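Je cherche trois personnes pour mon atelier (et pour manger du pain avec moi)

Bon, je me lance, ça fait deux hivers que je repousse cette annonce. Je fais du pain au levain à Jolholm, dans l'ancienne boutique du fleuriste, et je voudrais tester avec de vrais gens le parcours que j'ai écrit pour les débutants. Il s'appelle Skuline, c'est le nom de mon levain, ne me demandez pas pourquoi, il était minuit et je n'avais rien de mieux !

Il me faut donc 3 participants, de mai jusqu'à la fin de l'été, qui n'ont jamais réussi une miche, ou jamais essayé. Les boulangers du dimanche très doués, je vous aime bien, mais vous allez me corriger toutes les cinq minutes et je ne saurai pas si mes explications tiennent la route.

Ce que je vous demande

Venir un matin par semaine, de 7 h à 11 h, pétrir, attendre, façonner, attendre encore (on boit beaucoup de café). Entre deux séances, vous refaites la recette chez vous et vous remplissez un petit carnet : l'heure du rafraîchi, la température de la cuisine, ce qui a raté. Surtout ce qui a raté, en fait. J'ai 1 374 fiches de mes propres essais dans des boîtes à chaussures et les ratages m'ont appris bien plus que le reste.

Il faut aussi un four qui monte assez haut, une balance qui ne ment pas trop et l'envie de se lever tôt. Le gluten, évidemment, il y en aura partout, donc si vous y êtes allergique, passez votre tour, je serais trop embêtée.

Ce que je vous donne

Les cours sont gratuits, je fournis la farine (elle vient du moulin Lornum, une T80 que j'adore) et vous repartez à chaque fois avec un pâton de 900 g et votre bocal de levain. Plus 400 euros par personne à la fin du parcours, versés en une fois, pour le temps passé sur les carnets. Je sais que ce n'est pas un salaire, je préfère le dire tout de suite.

Côté matériel, apportez un tablier et un torchon propre. Pour la maison, une planche en bois assez large suffit pour façonner, pas besoin d'un plan de travail de professionnel.

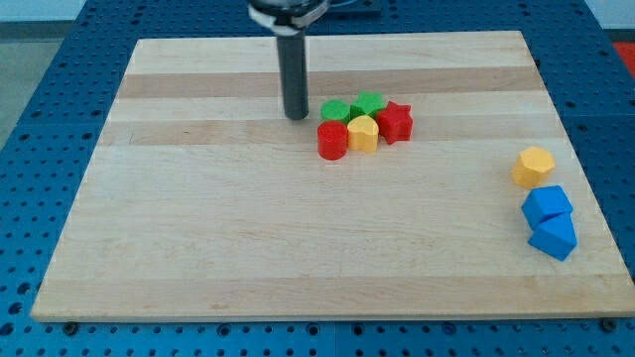
Pour postuler

Écrivez-moi quelques lignes, sans CV ni lettre bien tournée. Racontez-moi plutôt le dernier truc que vous avez cuisiné et dites-moi quels matins vous êtes libre. Je réponds à tout le monde, parfois un peu tard le soir, et on se voit ensuite une petite heure à la boutique, 3 rue Rivera, la porte verte à côté du cordonnier. Sonnez fort, le pétrin fait un boucan pas possible !

Contact : atelier Skuline, 3 rue Rivera, Jolholm | © Atelier Skuline, tous droits réservés | Haut de page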